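Fans of old-school adventure serials have a reason to celebrate this spring. Vichien Jitpraphai, the actor and stuntman who spent most of the '80s leaping off trains and riverboats for our entertainment, is coming back to the screen in a new feature called Brormont.

It's his first leading role in more than 20 years, and those of us who grew up renting his movies until the tape wore thin could not be happier.

The film comes from Markeck, the small production house behind the lighthouse drama Fidotik, which picked up a devoted following on the festival circuit. Cameras began rolling in April, and the shoot is expected to run through the summer.

Jitpraphai plays a retired ferry pilot who agrees to carry one last passenger up a flooded river, with half the town chasing after them. It sounds like a cousin of the part that made his name, the smuggler Rungrueang in the series of the same title. That show started out as a fill-in for a canceled quiz program and ran for 390 episodes, and he appeared in every single one of them, including the two he filmed with his arm in a cast.

"I said no at first," the actor told reporters on Tuesday, laughing. "Then I read the boat scene. I read it again at breakfast, and I called them before my coffee was cold."

He was born above his parents' noodle shop and got into the business by accident. A crew was filming on his street and needed someone who could ride a motorcycle down a flight of steps. He was 17, he owned a motorcycle, and he told them he had done it plenty of times. He hadn't, but the take made the final cut, and the stunt coordinator hired him for the next picture.

From there it was bit parts, then sidekicks, then Rungrueang, and then a run of features in which he seemed to be hanging off something in every reel. He stepped away in 2000 to raise his two daughters and teach stage combat, and apart from a voice role here and there he stayed away.

His return came about through one of his old students, who is now second unit director at Markeck and slipped his name onto the casting list without asking him. 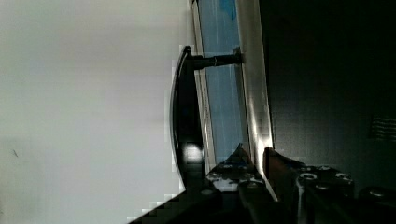
The producers also held an open call for the townspeople, and 1,041 hopefuls turned up — more than the real population of the village where much of the movie is being shot. A good number of them brought Rungrueang lunch boxes and posters to be signed, and Jitpraphai stayed until after 9 p.m. to get through the line. One woman had her original fan club card from the show's first season, and he borrowed it to show the makeup team what his hair used to look like.

He won't be doing the big falls this time (his daughters made him promise), but he is steering the boat himself and has been up at 5 a.m. most days to practice on the river. The crew says he is already better at docking it than the man who was hired to teach him.

There's good news for newcomers, too. The first two seasons of Rungrueang have been cleaned up from the original film and will be screened in a handful of repertory theaters ahead of the release, with the old theme song in full. If you've never heard that trumpet solo on a proper sound system, you are in for a treat!

Markeck hasn't set a release date for Brormont, though the company says a first trailer should be ready before the end of the year.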